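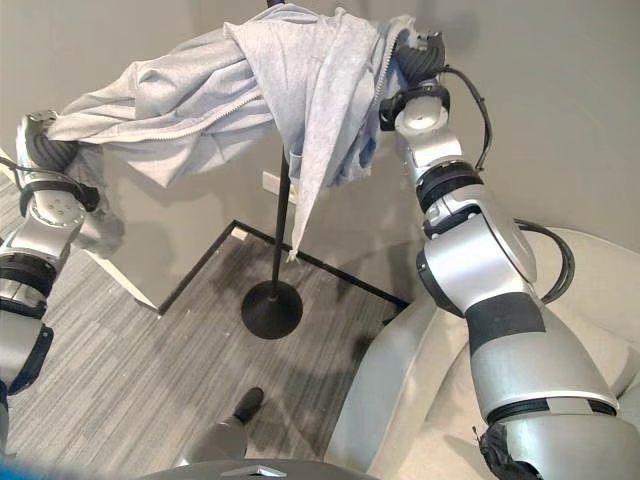 Chapter 8
Soil and Water

Soil is a mix of broken rock, dead plant matter, air, and water. The spaces between the grains are called pores. Rain moves down through them under its own weight. Sand has large pores and drains fast.

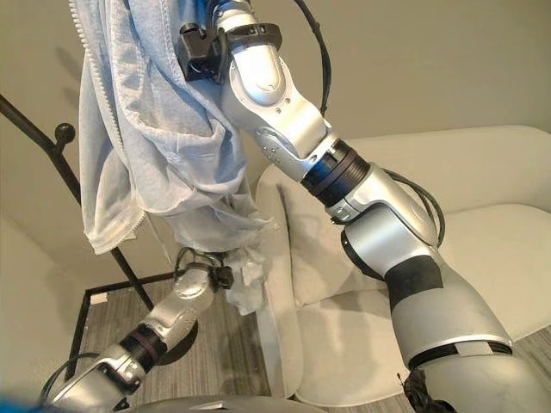 Why does clay hold more water than sand? Its grains are very small, so the pores between them are small too, and water clings inside them.

Most farm soils fall between the 2 extremes. A soil with sand, silt, and clay in fair balance is called loam.

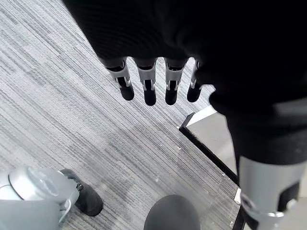
Loam drains well after rain but keeps enough water for roots. By September, fields on loam near Driltwood are often still moist below the surface.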